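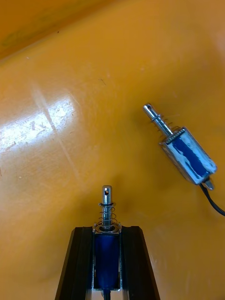 Wrist cam view, solenoid held upright by the coil body, second one still in the tray.

Grasp labels from the wrist camera, the short way

Writing this down before I forget the order of steps. It's the method we use at Taridico for picking small shiny parts out of a tray without a CAD model. Push-pull solenoids are the test part because they're awkward: chrome plunger, spring, a lead that goes wherever it likes. If it works on those it'll do for most of our hardware.

Basic idea. Let the arm try grasps. Keep the wrist frame from just after the fingers close. Score the frame, use the score as the label for the approach frame that came before it. Train on pairs. No hand drawn boxes anywhere.

What you need

Arm with a parallel gripper, flat fingers. Camera on the wrist, fixed focus, looking down between the fingers. Tray in one solid color, with curved inside walls if you can get one, parts roll back toward the middle. A PC that can train a small network overnight. The Tan scripts (that's our repo name, short for nothing). Old versions were called Addale, if you find a folder with that name don't use it, the file layout changed.

Step 1. Mount and lock the camera

Both fingertips have to show at the bottom of the image when closed. Tighten, then move the wrist through its full range and look again. If the fingertips have moved in the image, the bracket is slipping and every label after that is junk. Lost most of March to this.

Turn off auto exposure. Turn off auto white balance too. Set exposure by hand with a part between the fingers, not with the tray empty.

Step 2. Lights

Overhead light on a glossy tray gives you a big white patch. You can diffuse it, we did for a while, but the model trained under diffuse light fell over as soon as the tray went to the Lornthorpe bench. So now we leave the glare in and shift the lamp between runs. Same with scratches and scuffs on the tray. Leave them. Don't polish, don't swap for a new tray halfway through a dataset.

Step 3. Collect

Run collect with the tray loaded. Each attempt saves two frames, approach and closed. Don't put in more parts than can lie flat. When they stack up the leads tangle and you get double picks, which the scorer reads as good ones.

Things to set in the config:

close_force: low. Coil tape dents.
approach_angle: random, full circle
settle_time: long enough that the lead stops swinging before the closed frame is saved
retry: off while collecting. Retries mess up the pairing.

Stir the tray now and then by hand. Arm paused first, obviously.

Step 4. Score the closed frames

Four classes.

body: fingers flat on the sides of the coil body, plunger free. The one you want.
plunger: fingers on the shaft or the spring
lead: holding it by the wire
nothing: closed on air

Hand sort a small starter set into folders, train the scorer on that, let it do the rest. Then check the ones it wasn't sure of. Ynyr Kemeys did the first sort and split body into plunger up and plunger down, which helps later if the part has to go into a fixture. Keep that split if you have the patience, the training script will read it either way.

The cross hole at the plunger tip is a handy cue for rotation. If you can see it as a dark dot it's facing the camera, more or less. We tag that too but it's optional.

Step 5. Train the grasp model

Input is the approach frame, cropped to the area between the fingertips. Output is a score per class for each candidate angle. Start from pretrained weights. Augment brightness and small shifts. Do NOT flip left-right if your camera is mounted even slightly off center, the fingers end up in the wrong place and it learns nonsense. Took two people to find that one.

Balance the classes before you train. Early on nearly evrything is nothing or lead, and a model that always predicts failure looks great on paper.

Step 6. Test on the arm

Offline accuracy doesn't tell you much. Run it. Turn retry back on, limit 3, log every attempt. Compare with random angles on the same tray and the same day, same lamp position. If you only compare against last weeks numbers you're measuring the lamp.

What we got

Body grasps went up clearly over random after the first round of training, and again after the second round with the model choosing its own attempts. A third round wasn't worth the wait. Plunger grasps mostly went away. Lead grasps didn't, a dark wire close to a dark finger is still hard for it and I don't have a fix. Cropping tighter made it worse.

Parts lying up against the tray wall are the other weak spot. Fingers hit the curve before they reach the part. That's a geometry problem so more data won't help, we just skip anything inside the rim margin and stir again.

Known issues

Scorer gets confused if a loose part sits right behind the held one. Raise the wrist a little before saving the closed frame.
collect crashes if the output folder doesnt exist. Make it first.
Worn tape on the coil body changes how it looks a lot. Mix old and new parts in the same tray.

Config file and the folder template are in Tan under setup. Rim margin is in millimeters, not pixels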